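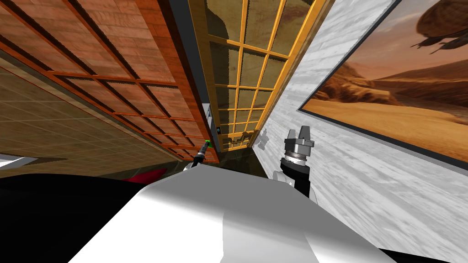 Simulated view over the robot's torso, with both arms raised and a glazed door ahead.

Zollerbridge is a software package for planning and controlling the movements of two-armed robots in simulated rooms. It takes in camera views and joint readings, builds a rough model of what is nearby, and sends target positions to a low-level controller. It was developed by Brustix, which also maintains the room generator, Lovumia, that supplies most of its test settings. The package has been described by its makers as a general answer to door opening, reaching and simple carrying. The published evidence supports a narrower claim, and a good deal of the discussion around the software concerns the distance between the two.

Overview

The software is divided into four parts: perception, planning, control and a set of tools for replaying and inspecting runs. Each can be swapped out, at least on paper. In practice the planner expects object positions in a format that only the supplied perception part produces, and users who have tried to connect their own have generally ended up writing a converter. The documentation calls this arrangement modular. A fairer word might be separable, given enough spare time.

Perception

The perception part works from colour views taken from the robot's own body, together with views from other cameras where the user has set them up. Its job is to find surfaces, handles and movable objects, and to say how far away they are. It does so by a mixture of learned segmentation and plain geometry.

Lovumia rooms are hard on this kind of method, partly by design. They contain strongly patterned surfaces such as lattice doors, panelled wood, tiles and streaked marble, and they hang framed pictures on the walls. A painted landscape has a horizon and apparent depth, and an early release of the software treated some paintings as openings. The fault was fixed by marking pictures as flat in the room file. Critics have pointed out that this removes the error without teaching the software anything, as a real room comes with no such file.

Steep viewing angles are a second difficulty. When the body camera is tilted, walls and floors run diagonally and the usual assumption that "down" is at the bottom of the view no longer holds. Zollerbridge corrects for this with the simulated tilt sensor, which has no drift and no noise unless the user switches them on. They are off by default.

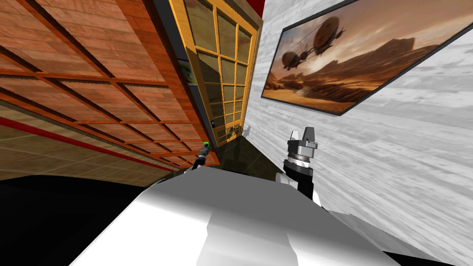

Honkanen, August

Testing of the tilt correction was carried out at the Honkanen site over a single month, using one room layout with a glazed door, a panelled wooden wall and a marble-patterned wall. The test set held 260 runs. The report gives an average error for handle position but does not break it down by camera angle, so it is impossible to tell whether the hard cases were solved or merely outnumbered. Requests for the full table were answered with a link to the same report.

Planning

The planner searches for a path for both arms at once. It draws up to 2000 candidate movements for each request, throws out those that would bring an arm into contact with the body or the room, and scores the rest by length and smoothness. If none survives, it lowers the safety margin and tries again. This second step is mentioned only in the configuration notes, although it has a clear effect on the results.

Planning for two arms is a good deal harder than planning for one, and here the software deserves some credit. It keeps the arms from blocking each other in most ordinary reaches, and it copes well when one gripper is held near the body and the other is extended. It does less well when both have to work in the same small space. The usual remedy is to freeze one arm and move the other, so that much of what is reported as two-armed planning is really one-armed planning done twice.

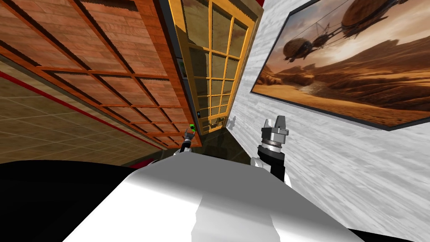
Left arm reaching forward and right gripper upright, in a simulated room with a panelled wall and a tiled surface.

Control

The controller follows the planned path and corrects small errors as it goes. It runs at a fixed rate and compares the measured joint angles with the desired ones. Contact is handled by a simple rule: if the force at the wrist passes a set limit, the arm stops and the planner is called again.

Simulated contact is the weakest part of the whole scheme. Hinges in Lovumia turn without sticking, handles do not bend, and floors are perfectly level. A policy tuned under these conditions may well carry over to a real door, but the claim has to be tested on real doors, and the published work contains very few of them. One later note reports 40 attempts on physical hardware - all with the same door, and all with the robot placed by hand at a chosen starting point.

Tooling

The replay tool is widely regarded as the most useful part of the package, including by people who have little patience with the rest. It lets a user step through a run, look at it from any camera and compare the planned joint angles with those reached. 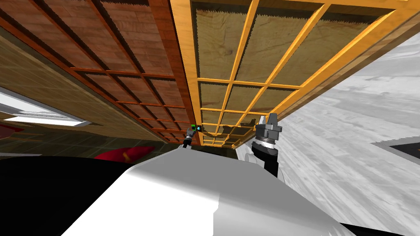 It also records the random seed for each run, a small courtesy that many larger packages leave out. A failed reach can be repeated exactly, and the moment at which the plan and the movement part company can usually be found within a few minutes. The tool does have limits. Logs are kept in a format private to Brustix, long runs load slowly, and the search box matches event names only if the capitals are right.

Reception

Reviews have been mixed. Teaching groups like the package for its short set-up time and its readable configuration files. Others object to the way success is measured, in particular to the rule that counts a reach as complete once the gripper is within a set distance of its target, whether or not anything has been grasped. Under a stricter rule the headline figures would fall, though by how much remains unclear, as the makers have not published the grasp results separately.

The current stable release is dated 2019-03-27. It added the noise settings for the tilt sensor and left them switched off.

See also

Motion planning
Lovumia (room generator)
Simulation-to-reality transfer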